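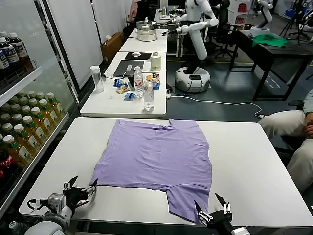 A purple T-shirt laid out on a white table.

Two legs, and the first one is a waste of everybody's evening.

I went to Testoncombe against Flestitden in November, the first leg of the cup semi, and I want those 90 minutes back. Nil-nil. One shot on target between them and I'm being generous, it was a cross that went wrong. The away side had ten men behind the ball before the anthem music had stopped. And the home side let them! Passed it sideways, passed it back, looked at the bench. The bench looked happy enough.

I don't blame the managers. Blame the format. Tell a coach he gets a second go and he'll spend the first one making sure he hasn't lost. Any of us would do the same with our job on the line. Nil-nil away from home is a good result, they all say so after, with a straight face, and then 4,000 people drive home in the rain having paid for half a game. Half a game at full price, by the way. I checked my receipt.

People say the second leg makes up for it. Sometimes, sure. Flestitden won theirs 2-0 and the second half was terrific, proper end to end stuff, tackles flying in, a keeper up for a corner. But that was the football we could have had first time round. Play it once. One night, winner goes through, extra time and penalties if you need them. Draw the home side out of a hat.

The argument against is always fairness. A single game at the big club's ground is unfair on the little one. Is it? Ask Roltard. They went out over two legs last season after winning the first one 1-0 at home, best night that ground has had in 13 years, fans on the roof of the tea bar. Then they had to go away and hang on for another hour and a half against a squad three times the size, and they couldn't. Of course they couldn't. Two legs don't protect the small team, they give the big team a do-over. That's the whole reason big teams like them.

Then there's money. Two gates instead of one, two lots of TV. Fine, I get it, I'm not a child. But look at the gates. The first leg of the other semi, Falcão at home, drew 700 fewer than their last league match. For a semi final. Fans aren't stupid, they know which of the two nights counts and they save up for that one. Keep doing this and you end up selling one ticket anyway, only with a dead night stuck on the front.

And the calender is full enough. Players are on their knees by spring, hamstrings going everywhere, and the same chairmen who moan about fixture pile-up vote to keep an extra round of fixtures. Make it make sense.

Away goals went and we were told that would open things up. Didn't. Tinkering won't do it either, no bonus for scoring first, no nonsense like that. Just scrap the first leg. Nobody at Testoncombe that night would of missed it. The guy next to me left on 70 minutes and I nearly went with him.

One game. Kick off at 7:45, home by 11 even if it goes to pens.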